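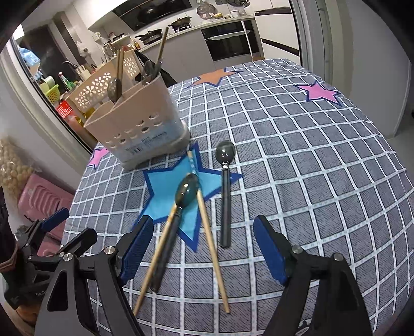
Running a Small Dining Room: Staffing, Service and the Staff Meal

Speaker notes. Hospitality management evening, November session. Speaker: Kathleen Kavanagh, general manager, Lerora restaurant.

Opening

Good evening, and thank you to the school for the invitation. My thanks also to Faustine Perrin, who arranged the program and who taught several of the people now working in my kitchen.

State the subject plainly. The talk concerns how a restaurant with one dining room and one service each evening organizes its people. It does not cover menus, suppliers or design. Questions on those can be taken at the reception.

Give the background of the house. Lerora opened as a lunch counter and became an evening restaurant under its present chef, Jin-sol Yoon. The dining room seats 193 guests over a full week at current opening hours. Last year we served 2,124 guests at the tasting menu alone, a figure we track separately from the short menu. The kitchen is on the ground floor behind the dining room, and the pass opens directly onto the room. Guests hear the kitchen, and the kitchen hears the guests. Most of our decisions about staffing follow from that.

[Pause. Ask how many in the audience have worked a split shift in the past year.]

Part one: hours

Under the former arrangement, cooks arrived at 9 in the morning, left in mid-afternoon, and returned at 5. This was the usual pattern in the town and we had inherited it without discussion. The cost was hard to see on paper. Cooks living far from the center did not go home between shifts. They sat in the locker room or in a cafe, unpaid, and then came back to work tired.

Chef Yoon proposed a single shift beginning at 1 in the afternoon. I opposed this at first. My concern was deliveries, which at that time came before 10, and stocks, which had always been started in the morning. We agreed to try the change during the quiet season.

Describe the trial in order:

Deliveries of fish and vegetables were moved to early afternoon. Two suppliers agreed at once. The third, Drelten, asked for a larger minimum order, and we accepted it for dry goods only.

Stocks were moved to the end of service and left on low heat under the supervision of the closing cook. This did not work well. The closing cook was already the last to leave, and the added duty caused resentment. We now make stock twice a week in a dedicated shift with one cook and one trainee.

Lunch was dropped. I wish to be clear about this, as it is sometimes left out when restaurants describe reforms of this kind. Lunch brought in money, and we gave it up. The dinner price rose in the same month, and we wrote to regular guests to explain the increase.

Resignations in the kitchen fell in the following year. I would not claim the new hours as the only cause. The pay scale was revised in the same period and two difficult working relationships came to an end.

Part two: the brigade

Our kitchen has fewer titles than it once had. We removed the distinction between first and second cook on each section and kept the section heads. Every cook changes section every 20 weeks. The exception is pastry, where Notburga Brunner has asked for, and been given, a longer period with each trainee. Her reasoning was that a trainee who leaves pastry too soon has learned the recipes but cannot yet correct a dough that is behaving badly in warm weather. I found this persuasive.

Points to make on rotation:

A cook who moves section should have a written handover from the person leaving it. Ours is one page. It lists the daily preparations, the equipment that needs attention, and anything the supplier has lately changed.

The first week on a new section should not include the busiest night. We have broken this rule on several occasions, usually through illness, and each time the service was slower.

Section heads do not rotate on the same date. This sounds obvious. In our first year we moved all of them together and had to close the book early for several evenings.

Service staff also spend time in the kitchen. Each new waiter works three days at the preparation table before carrying a plate. The purpose is practical. A waiter who has cleaned artichokes answers a guest's question about them with more confidence, and tends to be more patient when a dish is delayed.

[Slide: the one-page handover sheet. Copies are on the table by the door.]

Part three: the staff meal

I have been asked by the organizers to give this subject proper time, and I am pleased to do so.

The staff meal is at 4:30. It is seated, it lasts half an hour, and it is attended by everyone on shift, including the dishwashers and the front desk. The telephone is switched to the message service for that half hour. We lose a small number of calls. Those guests generally call again.

The meal is cooked by a different member of the kitchen each day, according to a list posted at the start of the month. There is a budget per person. The cook of the day may use trimmings and surplus but may not be required to use them. We made this a written rule after a period in which the staff meal had become a way of emptying the refrigerator, and people had begun to bring their own food.

Trainees cook the meal from their second month. For many of them it is the first time they have cooked a complete meal for a group without a recipe chosen by somebody else. Chef Yoon eats what is served and gives comments afterward in private. She does not comment at the table.

Vojtěch Šimko, our head waiter, uses the last 10 minutes for the briefing. He reads the reservations, notes allergies and returning guests, and names any dish that has changed. The kitchen may add to this. Complaints about colleagues are not raised at the briefing. They come to me, and I am in the office until 6.

Mention the difficulty. On short-staffed days the temptation is to eat standing. We have done so, and the effect is noticeable by 9 in the evening. My own instruction to the section heads is that preparation stops for the meal even if it is behind, and that we will take a dish off the menu before we take away the break. In practice a dish has been removed for this reason only on a few evenings.

Part four: training and the school

The restaurant takes trainees from this school and from one other. The period is long enough for each trainee to work on every section but one. The trainee chooses which to leave out, and most leave out butchery.

We pay our trainees. I would encourage every employer in the room to do the same. An unpaid placement limits the field to those whose families can support them, and the trade has lost capable people in this way.

Each trainee has a named supervisor who is not the section head. The supervisor meets the trainee every other week, away from the kitchen, and keeps brief notes. These notes are shared with the school at the end of the placement and with the trainee at any time on request.

A former trainee now manages the dining room at Lungu, and another has opened a bakery. I mention them with their permission and with some pride. Others have left the trade altogether, and we have kept in touch with several of them as well. Their reasons for leaving have been useful to us. Late finishing times were named most often, and it was after one such conversation that we moved the last seating forward by half an hour.

Part five: costs

[If time is short, shorten this part and refer the audience to the printed sheet.]

Wages now form a larger share of our costs than they did under the split shift. The increase has been met in three ways: a higher menu price, a shorter menu, and a deposit taken at the time of booking. The deposit was the least popular with guests and has been the most effective. Empty tables on reserved evenings are now rare.

The shorter menu reduced waste. It also reduced the number of preparations a new cook must learn, and this has made rotation easier than it would otherwise have been.

We took no outside investment for these changes. A small loan covered the second dishwashing machine and the refitting of the locker room, which now has showers and a place to dry shoes. The locker room was requested by the staff ahead of any increase in pay, and I regret that it took us so long to ask them.

For discussion

Invite questions. Likely subjects, with short responses prepared:

Whether a single shift is possible with lunch service. It is, with two teams. We were too small to form two.

Whether gratuities are shared with the kitchen. They are, by hours worked, and the calculation is posted weekly.

Whether the arrangements would survive a change of chef. Chef Yoon and I have written them into the house rules, and new contracts refer to those rules. The next chef may amend them after consulting the staff.

Whether we accept visits. Owners and managers are welcome to join the staff meal by arrangement. Please write to the restaurant office at least a week ahead and state any dietary needs.

Thank the school, the kitchen of the school for the reception, and Faustine Perrin. Remind the audience that coats are to be collected before 10.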